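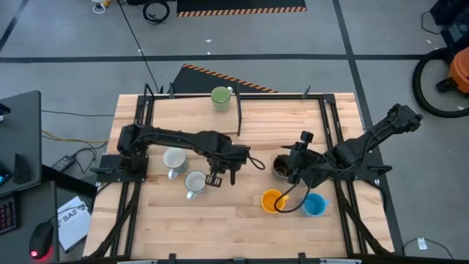
Unit 7. Sorting and placing mugs

Course: Care of Tableware, Arnness Evening School
Teacher: Songül Akyol

In this unit we speak about mugs only. Plates and glasses were treated in May, please look at your older notes.

Before you put any mug on a shelf, look inside. A dark mug is difficult, as a coffee stain is hard to see on brown or dark gray. Turn it to the light and pass a dry finger along the bottom. If you feel something, the mug goes back to the sink.

Then group the mugs. One may group by color or by size. In the Wynne textbook (page 70) color is preferred, but I find size more practical for a deep shelf. Two white mugs can be quite different in height, so do not trust the color alone.

The handles should all point to the same side, to the right for most people. Leave 2 cm between one handle and the next mug. Do not hang a mug with a cracked handle. 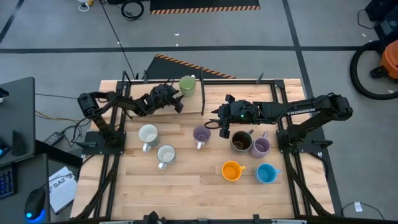

Fig. 2. Green mug on the raised shelf, the others on the tabletop with handles in different directions.

Homework: draw a plan of one shelf in your own kitchen and mark each handle with an arrow. Bring it to room 411.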